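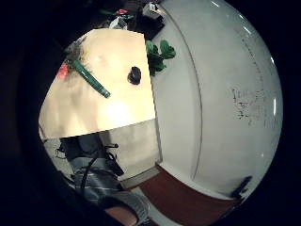 Vista da câmara da garra manual, lente olho de peixe, sem correção de distorção.

Fórum > Manipulação e garras > Kits de recolha de dados
Tópico: Kit de garra manual Dreltthorpe, vale o preço?

rmartins_auto
Recebi o kit Dreltthorpe em novembro e já tenho horas suficientes para dar uma opinião. Conteúdo: garra manual de dois dedos, câmara olho de peixe montada no punho, suporte, cabo e licença do software Lusitz para um posto. Paguei 2000 euros com portes.
A captura que abre o tópico é do ensaio de arrumação em casa, com um ténis cinzento. Publico-a em bruto porque no catálogo só há imagens retificadas. O círculo útil não preenche o sensor e o rebordo preto é grande. As linhas direitas abrem para fora, como se vê na junta vertical da superfície branca.
Mecanicamente não tenho queixas. O gatilho tem curso curto e a folga nos dedos é pequena. O software é outra conversa: bloqueou-me três vezes ao exportar.

Eetu Riihimäki
Uso o mesmo kit no laboratório. Desculpem o português. O bloqueio na exportação acontece quando a pasta de destino está num disco de rede. Exportar para disco local e copiar depois.
Na imagem noto outra coisa: o painel creme está quase queimado no centro. Exposição automática?

rmartins_auto
Sim, automática. Vou tentar o disco local.

bancada7
Não percebo o entusiasmo. Por 2000 euros esperava uma calibração de fábrica decente. Com essa distorção, quem treinar uma política diretamente sobre a imagem bruta vai ter problemas junto ao rebordo. No canto inferior direito há uma peça preta encostada à base da superfície branca e não consigo dizer se é um puxador ou uma mola.

Pirjo Kinnunen
Discordo em parte. A distorção é o preço do campo de visão. Com uma lente convencional no punho perde-se o contexto lateral assim que a garra se aproxima do objeto. Aí tem-se o ténis, o chão e as folhas verdes no mesmo instante. Para localizar a câmara por características visuais isso conta mais do que a nitidez na periferia.
O que me preocupa é a superfície branca. Ocupa quase toda a metade direita, é ligeiramente brilhante e tem pouca textura. Tirando a junta e aqueles riscos cinzentos, o algoritmo tem pouco onde se agarrar desse lado.

bancada7
O contexto lateral só serve se estiver calibrado. Medi o erro de reprojeção no meu exemplar com o ficheiro fornecido e deu 3 píxeis. Refiz a calibração com um tabuleiro impresso e baixou para menos de um. Isto devia vir feito.

Eetu Riihimäki
Três píxeis é muito. O meu veio melhor. Que versão do firmware tens? Até à 5 o ficheiro de calibração era genérico, igual para todas as unidades. A partir da 6 é individual, mas é preciso descarregá-lo com o número de série.

bancada7
Versão 5. O manual não menciona nada disso.

Eetu Riihimäki
Está nas notas de versão, não no manual. Concordo que é mau sítio.

joaquim.v
Alguém comparou com o Rissanen? O revendedor Brestavmont tem os dois e o Rissanen fica uns 500 euros abaixo.

Pirjo Kinnunen
Tive o Rissanen emprestado. Câmara com campo mais estreito, imagem mais limpa, garra mais pesada. Ao fim de uma manhã o pulso ressente-se. Para peças pequenas em bancada escolhia o Rissanen. Para tarefas ao nível do chão, com calçado ou roupa, ficava com o Dreltthorpe.

joaquim.v
O meu caso é bancada. Obrigado.

rmartins_auto
Atualização: com disco local a exportação correu sem bloqueios. Fixei também a exposição e baixei-a um pouco. Os brancos já têm detalhe, mas as zonas escuras ficaram com mais ruído. Atualizei para a versão 6 e descarreguei a calibração individual. Ainda não medi o erro.

bancada7
Mede antes de recomendar. E publica o valor aqui, com a distância do tabuleiro.

rmartins_auto
Certo. Faço com o tabuleiro a meio metro e outra série mais perto, à distância de preensão.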